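Reuse Before Recycling: Household Textile Disposal in the Ostside District

Final report submitted in partial fulfillment of the requirements for the course Urban Waste and Resources, Department of Environmental Studies

Abstract

This report examines how households in the Ostside district dispose of clothing and other textiles they no longer want. It draws on a mailed questionnaire, collection weights supplied by the Kwofie reuse center, and visits to drop-off points in the district. Most households were willing to donate wearable clothing but were unsure what to do with worn, stained or decorated items. The report recommends clearer wording on collection bins, a separate stream for household linen, and a limited trial of curbside pickup by cargo bicycle.

1. Introduction

Textiles make up a small share of household waste by weight, but they are among the more difficult materials to handle once they have been mixed with other refuse. A cotton shirt that has been in contact with food waste cannot be resold and is seldom accepted for fiber recovery. The point at which a household decides what to do with an item is therefore of considerable importance to everything that follows.

Ostside was selected for this study for two reasons. The district contains a mixture of apartment blocks and single-family homes, and it is served by both the municipal waste contractor and an independent reuse center. The author also had access to collection records from the center, known locally as Kwofie, which occupies a former printing shop near the canal.

The study addresses the following questions. Where do residents of Ostside take unwanted textiles? Which items do they consider unsuitable for donation? How far does the existing system of bins and counters match the way residents sort their belongings at home?

2. Background

Textile collection in the district began with a single counter at Kwofie, open two afternoons each week. Bins were later placed beside the Skiletley shopping arcade and at the northern tram stop. The bins are emptied by the center's own staff, and the contents are sorted by hand into goods for the shop, goods for wholesale, and material for wiping cloths. Items that fit none of these groups are sent for incineration with energy recovery.

Earlier student work in the department dealt mainly with packaging and food waste. Textiles were mentioned in passing and usually grouped under "other." The present report treats them as a subject in their own right.

3. Methods

A four-page questionnaire was mailed to 3,000 addresses in Ostside in March. The addresses were drawn at random from the district register, with business premises removed. A stamped return envelope was enclosed. By the end of April, 1,712 completed forms had been received, a response rate of 57 percent. Forms with fewer than half of the questions answered were not counted as complete.

Follow-up interviews were held in 15 households that had indicated on the form that they were willing to be contacted. Each interview took place in the home and lasted less than an hour. Participants were asked to bring out several items they intended to discard and to explain where each would go. Answers were written down during the interview and typed up the same evening.

The interviews produced material that the questionnaire could not. Several participants began with plain garments and hesitated only when they reached party clothes, costumes and trimmed fabrics. Items with sequins, glitter or metallic thread were set to one side more often than any other kind, and participants gave differing accounts of why. Some assumed that such items could not be washed by the center. Others believed they would damage machinery.

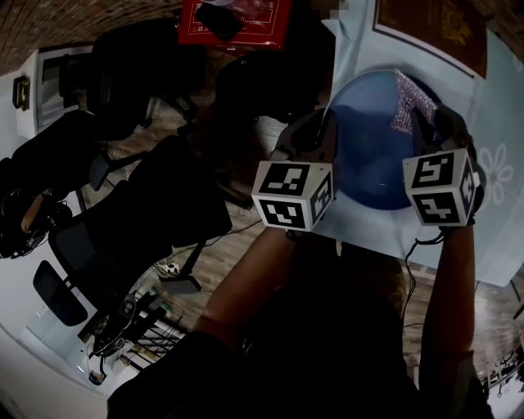 Figure 1. Pink fabric with a sequined texture and a round blue household item, over a light-blue tablecloth.

The center does in fact accept decorated garments in wearable condition, and staff reported that they sell well before the holidays. Decorated fabric that is torn or stained cannot be cut into wiping cloths, however, and must be discarded. The sign on the bins reads "Clothes and shoes, clean and dry" and makes no mention of either case.

4. Results

4.1 Where textiles go

The Skiletley bin was the most frequently named destination, followed by the counter at Kwofie. Giving items to relatives or neighbors was also common, particularly in the case of children's clothing. Residents of apartment blocks were more likely to put textiles in the general refuse than residents of single-family homes. The written comments suggest that distance and a lack of storage space both play a part — a bag waiting to be taken to the bin is a nuisance in a small hallway.

4.2 Household linen

Sheets, towels, curtains and tablecloths were the cause of much uncertainty. Many respondents did not regard them as clothing and so did not consider the bins to be intended for them. Worn towels were generally kept as cleaning rags. Tablecloths were kept for years without use, often because they had been received as gifts.

4.3 Interest in curbside pickup

Respondents were asked whether they would use a pickup service if one were offered. Bikeo, a delivery cooperative based in the district, had expressed interest in running such a service with cargo bicycles. A majority of respondents stated that they would use it at least once a year. Support fell sharply when a fee was mentioned.

5. Discussion

The results indicate that willingness to donate is high and that the main obstacle is information. Residents make careful decisions, but they base them on assumptions that the center has never had the opportunity to correct. A short list of accepted items, placed at eye level on each bin, would answer most of the questions raised in the interviews.

The study has limitations. Persons with an interest in waste matters are more likely to return a questionnaire, and the form was available in one language only. The collection weights supplied by Kwofie do not separate clothing from linen, and it was not possible to check reported behavior against them.

6. Recommendations

The wording on the bins should be revised to name household linen and decorated clothing as accepted items, provided they are clean and usable.

Kwofie should record linen separately for a period of one year.

A pickup trial with Bikeo should be limited to 500 households in the apartment blocks east of the tram line, without charge to the resident. It should run from September through November — the months in which the center's records show the heaviest donations.

7. Further work

The questionnaire data include answers on repair and mending that have not been analyzed here. They are held by the department together with the coding sheet, and may be used by students in later courses on request.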